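Chapter 4
Collecting Demonstrations by Hand

4.1 Why this chapter comes before the one on learning

When I teach this course, somebody always wants to skip ahead to the training chapter. I get it! Training is where the curves go down and you get to feel clever. But most of the trouble I've had with learned manipulation started weeks before any training, on a tabletop, with a person squeezing a gripper and thinking about lunch. So we're going to spend a whole chapter on that person and that tabletop.

The method is simple to state. You take a gripper off the robot (or build one that matches it), put a camera on it, and carry it around in your hand. You do the task yourself. The camera records what the fingers are facing, the tracking software works out where the gripper went, and later a policy learns to map one to the other. No arm in the room, no joystick, no waiting for a motor controller to wake up.

The running example will be the Kela set, which is a cloth-handling collection I helped put together at Bevmont. We recorded 3000 demonstrations and kept 2910 of them. I'll come back to the ones we threw out in Section 4.5, and I'd like you to be a little suspicious of that number until then. Throwing data away is a choice, and it changes what the policy sees.

4.2 What counts as one demonstration

You'd think this would be the easy part. You press record, do the thing, press stop. But where does the thing begin? In Kela we asked people to start with the jaws wide open over bare table, and to hold still for a moment before moving in.

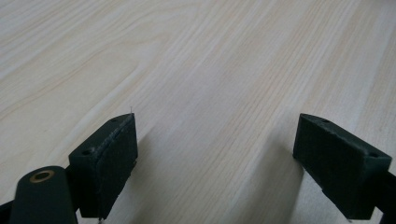 I fought against that rule at first. It felt fussy, and it added time to every single recording. What won me over was looking at episodes from an earlier pilot, which we called Norko, where people started wherever they liked. Some were already halfway into a grasp when recording began. A policy trained on those had very little to go on when it found itself far from the cloth, and it would drift around over the table like it had lost its keys.

So for us, one demonstration runs from an open, still gripper to an open, still gripper. Everything in between belongs to the task. If you fumble and recover, that stays in. If you fumble and stop to complain to your neighbor, that's a new demonstration.

4.3 Cloth, and why we picked it

Rigid blocks are nice to you. You can write down where a block is with a handful of numbers and go home. A piece of muslin has folds, and the folds have folds, and two people laying down the same cloth will never give you the same shape twice. An edge can turn under itself and hide. Prints make it more interesting again – a motif that runs into a fold gives the camera a strong visual cue that has nothing to do with where the fingers should close. Does the policy learn to find the edge of the fabric, or does it learn to find a bear's head? You can't tell from the training loss. You have to test with different cloths, and we'll set up that test properly in Chapter 6.

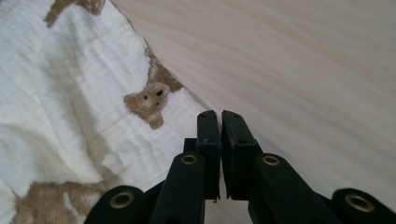 Ngui

A word on the wrist view before we get to the exercises. With the camera on the gripper, the fingers show up in the picture along with the cloth, and I've come to like that a lot. The policy can see how far apart its own fingertips are and how they sit next to the fabric edge. What it loses is the wide view. If the cloth is behind the hand, it might as well be on the moon. Some groups add a second camera over the table for this reason. We tried it for part of Kela, and in our tests it helped with finding the cloth and did very little for the grasp itself. Section 4.4 has the comparison, including the 38 test layouts we used and how we chose them.

For now, try to get hold of a hand-held gripper, or tape a phone to a pair of kitchen tongs if that's what you have. Record yourself picking up the edge of a dish towel 2 ways, once quickly and once slowly. Keep both recordings, because you'll need them for the first exercise.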